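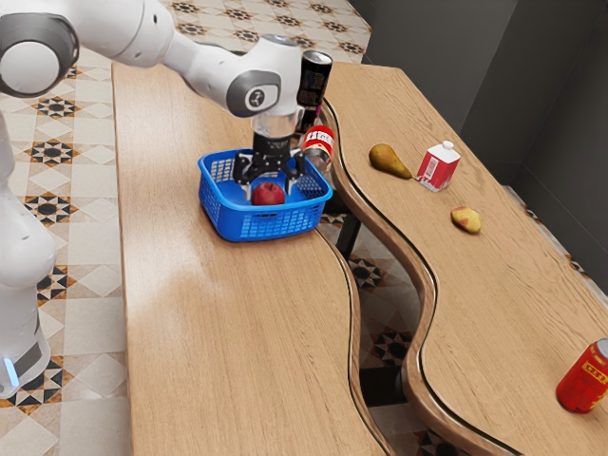
"You Can't Rush a Pear": Aitana Requena on running the Nava orchard

Aitana Requena has been up since 4 a.m. and she wants me to know the coffee is old. We're in the packing shed at Nava, end of August, peak of the Bartletts. Phone keeps buzzing. She lets it.

She took over the place from her uncle, Emiliano Bermúdez, who still lives in the house up the hill and still has opinions. "He calls me from the porch," she says. "He can see the lower rows from there. He'll say, you've got a ladder in the wrong tree. And he's right, mostly."

There are 648 trees. Pears mainly, then a strip of quince by the creek that she says makes no money at all. Why keep it? "My grandmother planted it. Also people drive a long way for quince. Two or three of them. But they drive."

I ask how she knows when to pick. Long pause, then she pulls a pear off the tray and tips it sideways in her hand. "On the tree you lift it like this. If the stem lets go, it's time. If you have to pull, leave it alone. A pear ripens from the inside, so if it's soft on the branch you've already lost the middle."

After that it's the cold room for the Bartletts, a few days, then out on the counter. The winter pears need weeks. Customers hate hearing this. "They want to eat it in the car. I tell them, press by the neck, by the stem. When the neck gives a little, eat it that day. Don't wait for the weekend."

Last year was bad. Frost in April, and she sold 44 boxes at the Grenell market in a month when she'd normally sell 900. She borrowed for the well pump the same spring. "I didn't sleep. Emiliano said he'd had three years like that and he didn't tell anybody, he just ate a lot of beans." She laughs at this, sort of.

This year the crop's heavy. So heavy they had to prop branches, and she wishes she had thinned harder in June. "I got greedy. You see all those little pears and you don't want to drop them on the ground. Then you get small fruit and a broken limb. Every grower knows it and every grower does it anyway."

What about selling to the stores? She did try, one season, with a buyer over in Feltovis. They wanted everything the same size. "Half my fruit has a scar or a funny shoulder – it tastes teh same. I was sending back more than I sold." Now it's the farm stand, the market, and a jam maker who takes the bruised ones.

The phone again. It's the porch. She listens, says "yes, yes, I saw it," hangs up.

Ladder? I ask.

"Sprinkler," she says, and goes to find her boots.

The Nava stand is open mornings untill the quince runs out, usually late October. Bring your own bags.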